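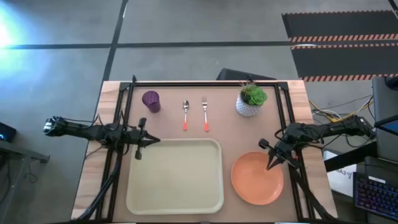

Mwajuma Mwakalinga
Lab operations and purchasing, Ruscombe

How to budget for a two-arm tabletop station without going back for more money in March

Every equipment request I have ever approved was missing a table. The arms were there, with three quotes and a paragraph on why the cheap ones wouldn't do. Then the boxes arrived and somebody asked where we were going to put them.

This page is for anyone planning a station with two small arms doing household-type tasks on a tabletop. Ours handles place settings: plate, tray, cup, fork, spoon. I'll go through it in the order I wish I had done it, along with what I got wrong.

Step 1. Write down the task before you look at a catalog

One page, everyday words. What gets picked up, where it goes, which arm does it, how heavy the heaviest thing is. If two people on the team write this page separately and they don't match, stop shopping.

Nelly Flores wrote ours, and it saved us from buying arms with twice the reach we needed. Her page said "nothing leaves the table." The sales rep was visibly sad.

Step 2. Measure the work area, then the floor around it

The tabletop is the easy part. Lay out the largest objects you plan to use, lying flat, and leave room for a gripper to come in from each side. With arms facing each other from opposite ends, you also need to decide who owns the middle. Tape it out on the floor if you have to. Tape is cheap and we have never once put it on a purchase order.

Then measure what sits outside the table: the arm mounts, the operator's monitor and keyboard, a chair, a walkway. My first plan gave the walkway to the cables. The safety walk-through gave it back.

Step 3. Price the frame

We put black aluminum extrusion around the work surface, over a wooden top with a mat on it. Extrusion is sold by the length and looks like a bargain until you meet the brackets. Brackets, slot nuts, end caps and bolts are all separate lines, and each one has its own minimum quantity. I own enough end caps to be buried with.

Order the hardware in the same order as the rails. If it goes in later as a second purchase, it will need a second approval, and the person who approves it will be on vacation.

The mat deserves its own line too. Pick something plain, buy a spare from the same batch, and store it flat. Rónán Doherty stored our first spare rolled up behind a door, and it has kept that shape ever since out of loyalty.

Step 4. Price the arms as pairs, with the parts that wear out

Ask for a quote that includes:

Two arms with grippers
Power supplies for both
Spare fingertips or finger pads
One spare motor for each joint type
Mounting plates and the exact bolts they take
Shipping, both ways, in case one comes back

Fingertips are what goes first on our station. They meet the rim of a plate all day long, and the plate is not giving any ground. Ask how many come in a pack and how long the wait is when the vendor has none. We were told 2 weeks. I'd like those weeks itemized.

Step 5. Double your cable budget

Go ahead, I'll wait. Each arm wants power and data. The monitor wants power and data. The computer wants all of it. You will buy them at the length that reaches in a straight line, and cables don't go in a straight line, they go around a table leg and across the floor in yellow, white and black to wherever the outlet is.

Our cable and connector line came to $186 on the original plan. I left it in the file as a warning to others. Add sleeves, clips and floor covers while you're in there, and label both ends of everything on the day it goes in. Alžběta Hubáček did this for our second station with a label printer, and I have never seen people unplug the wrong thing so rarely.

Step 6. Buy the props like you mean it

The tableware is the smallest line and the one that generates the most email. Ours was $67 for cups, plates, trays, flatware and one small succulent in a white patterned pot. Finance asked about the succulent. It is a test object. It went under "test objects."

Buy duplicates of anything with a particular shape or color. The orange plate you like will be discontinued the week you crack yours. Keep the receipts, write down the item numbers, and put the extras in a box with a lid and a label that says they are not for lunch.

Step 7. Count people's time

Assembly took our team over 80 hours, including one full teardown after we learned which way the mounting plates faced. I had planned for a long weekend. Put the hours in the request even if your department doesn't charge for them, so that whoever signs it understands that the people building the station will not be doing their other jobs.

Step 8. Hold something back

Keep a reserve line and give it a dull name. "Integration supplies" has worked well for me. The first year it paid for a better chair, a second power strip, and a shelf for the end caps.

Atieno Kirui keeps the blank version of our budget sheet and will send it to anyone inside Ruscombe who asks. Fill in the floor measurements first. She checks.

Last updated 10/29/20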